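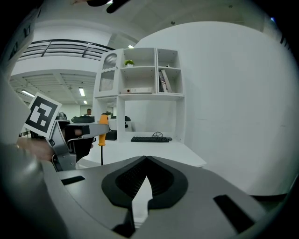
Abb. 3: Sicht aus dem handgeführten Greifer am Demonstrationsplatz. Links der zweite Greifer mit Markerkarte und ein Schraubendreher mit orangefarbenem Griff, dahinter das weiße Regal mit Tastatur und Maus.

4.2 Vorführung am Tag der offenen Tür

Die Vorführung fand am 24.05.25 im Hillulham-Gebäude statt. Besucher konnten nach kurzer Einweisung selbst mit zwei handgeführten Greifern arbeiten. Als Arbeitsplatz diente das Regal mit Schreibfläche aus Abb. 3, das bereits im April für die Vorversuche aufgebaut worden war. Die Aufgaben stammen aus dem Katalog Ukeo und umfassen das Aufnehmen, Übergeben und Ablegen kleiner Werkzeuge und Büroartikel. Jeder Durchgang war auf 90 Sekunden begrenzt.

Insgesamt wurden 3.821 Greifvorgänge aufgezeichnet, davon rund 2.000 von Personen ohne Vorerfahrung. Die Auswertung erfolgte mit der Software Jameck. Durchgänge, in denen die Markerkarte länger als zwei Sekunden nicht erkannt wurde, gingen nicht in die Auswertung ein. Das betraf vor allem Übergaben, bei denen der zweite Greifer stark geneigt gehalten wurde.

Der Raum war während der Vorführung nicht abgetrennt, der angrenzende Bürobereich blieb in Betrieb. Die Beleuchtung wurde gegenüber den Vorversuchen nicht verändert. Ein Vergleich mit den Daten vom Standort Okafor, an dem ausschließlich geschultes Personal arbeitete, folgt in Abschnitt 4.3.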